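The Language Comes First: A Conversation on Translation and Mission History

The archive of the Hoarau Mission Society occupies two rooms on the upper floor of its former training college in Cullside. For most of its existence it was open only to members. In May the society's trustees agreed to admit outside readers, and the archivist who prepared the collection for them spoke with us at length about the part of it she knows best: the papers of the translators who worked at the Ukorura station.

The station was founded to serve a scattered population of fishing families. Its first workers arrived with a printed Gospel in a trade language that few of the women and almost none of the older people could follow. According to the archivist, the early letters home gave no hint of the difficulty.

"The reports speak of large and attentive congregations," she said. "The private journals are a good deal more candid. One worker wrote that he had preached on the lost sheep to people who had never kept sheep, in words they used only for buying salt."

The decision to begin again in the local language was taken by the workers themselves, and the society was informed afterward. It took 7 years to complete the Gospel of Mark. The drafts survive, along with a word list of 2,000 entries written on the backs of shipping forms.
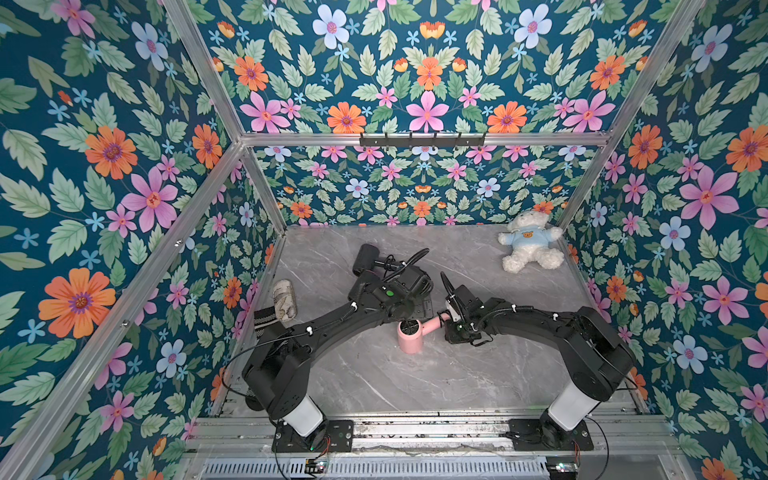
Orange and pink flowers on a deep teal-blue ground.

Asked who did the translating, the archivist was careful in her reply. The society's published histories give credit to the missionaries. The drafts show at least four other hands, and the marginal corrections in those hands were nearly always adopted.

"We have to say plainly that these were the translators," she said. "The missionary supplied the Greek and the paper. The choice of words — and most of the arguments over them — belonged to the local Christians. For a long time our own catalog called them 'helpers.' We have changed the catalog."

One such argument concerned the word for "grace." The first draft used a term for a gift between relatives, which obliged the person who received it to give something back. A reader at the station objected, and the question was carried to Skavonano, the neighboring station, where a different word was in use for a debt that had been forgiven. The correspondence on this single point fills a folder of its own. In the end the Skavonano word was adopted in the Epistles, while the older term was kept in several hymns, where it is still sung.

The first printing was limited to 200 copies. The society had wished for more, but the printer would not extend credit, and the cost was met in part by the congregation in dried fish.

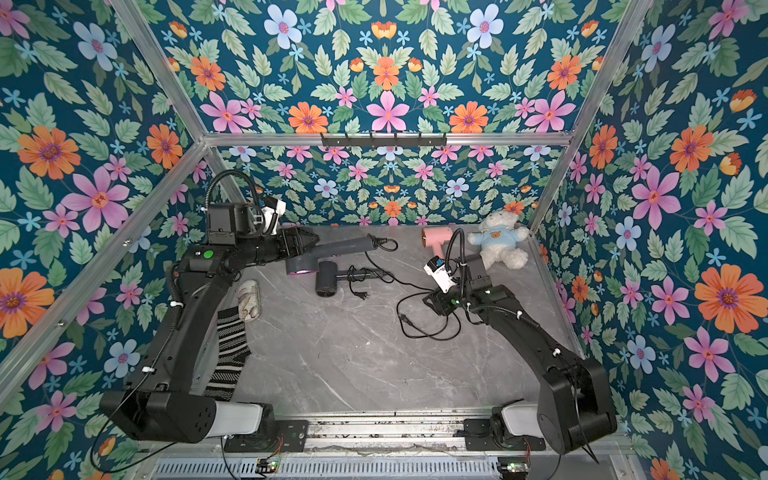 The floral pattern, with pale green leaves among the blooms.

The archivist does not regard the collection as a record of unbroken success. Several letters describe quarrels over money and housing, and one worker was recalled after refusing to eat with the members of his own church. These papers were withheld from earlier historians. They are now available on the same terms as the rest.

"A society that prays for the truth ought to be willing to have its letters read," she said. "Some of our supporters were uneasy, and I understand that. I would ask them to read the whole series before they form a view."

Work on the collection continues. A further 20 boxes have yet to be listed, among them the school registers and the accounts of the women's Bible classes. Readers who wish to consult the Ukorura papers should apply in writing to the archive at Cullside and state which series they need. Pencils only are permitted in the reading room.

October 2025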